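One Word, 12 Meanings, No Winner

I keep a dictionary of Sanskrit terms by the kettle, the way other people keep a takeout menu. It is the 700-page kind, bound by a small press called Urrutia, and I open it whenever I feel I am getting too sure of myself.

Last August I looked up one short noun and found 12 senses. A vow. A rope. A kind of grass. A fault in a gem. The entry did not seem embarrassed by any of this. It listed them in a column and moved on to the next word, which had eight.

Readers hate this. I run a modest reading circle at the Gedamholm library, and every season a newcomer asks which meaning is the real one. They want the other 11 thrown out. I understand the wish – I have paid good money for books that promised to grant it – but a word that passed through a Jain story, a medical manual and a poem about rain is allowed to have picked up some luggage.
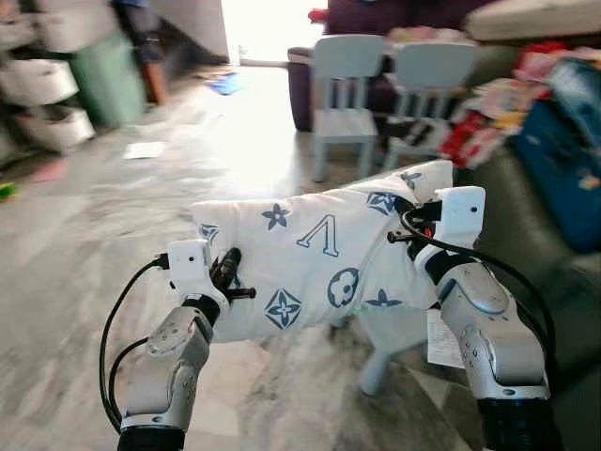
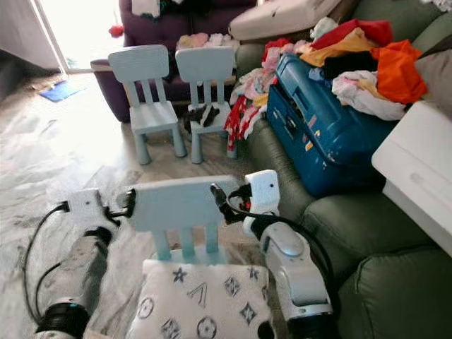
The trouble with tidy glossaries

The Hundach glossary, which half my circle owns, gives one English word per term. It has 545 entries and fits in a coat pocket. It is also how a grown man came to tell me that a verse about breathing was about wind damage.

I don't blame the man. A glossary with one answer looks like it knows something. A page with a dozen answers looks like the editor went to lunch. So the thin book sells, and the fat one props up my kitchen window in warm weather.

What I would like is for the online word lists to stop apologizing. Birel, the site I use most, has begun hiding the rarer senses behind a little arrow, as if the Pali meaning were a wine stain on the rug. Leave them out in the open. Let people scroll. Somebody looking for the rope may need to trip over the grass first, and the grass was in the older text anyway.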